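Staplers, again

December 23, 2025

Quick one as I've got a train at half four and nothing packed.

Last working day before the break and I'd promised myself the desk would be sorted. Drawers done by eleven. Found 2 dried up highlighters, a July parking receipt from Hurnstead, and an unopened bag of rubber bands I have definitely bought again since. Then I got to the staplers and that was me for the rest of the morning.

Long story. The handouts for the Dramum evening need to be stapled before I go, 50 sets, and the stapler had started doing that thing where it bites the paper and leaves two little dents and no staple. Bang it on the desk, works once, dents again. So out came the other one as well. Might as well do both.

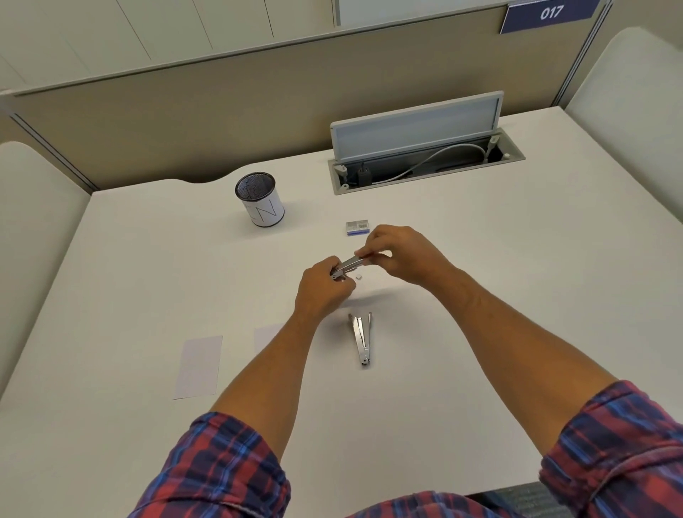 Both staplers out, new staples at the ready. Sleeves up, serious business.

What I do, for anyone with the same trouble – open it right up, tip out whatever's left, and have a look down the channel with your phone torch. Usually there's one bent staple wedged at the front. Tweezers, or the end of a paperclip. Don't use a kitchen knife (I have, and I have the scar). Then a fresh strip in, legs down, and don't overfill it. Mine sulks if you put more than one strip in.

Also check the size on the box!! I once spent a whole afternoon swearing at a stapler that was perfecly fine, it just had the wrong staples in it.

My mum had one from 1984 that never jammed in its life. Weighed as much as a brick. Went to the charity shop when she moved and I still think about it.

Anyway. Handouts next, then the pen pot, then the cable drawer, which can wait till January if I'm being realistic. Might do a post on the cable drawer. Might just shut it.

Right, train. Back in the new year, comments are open but I'll be slow to anser.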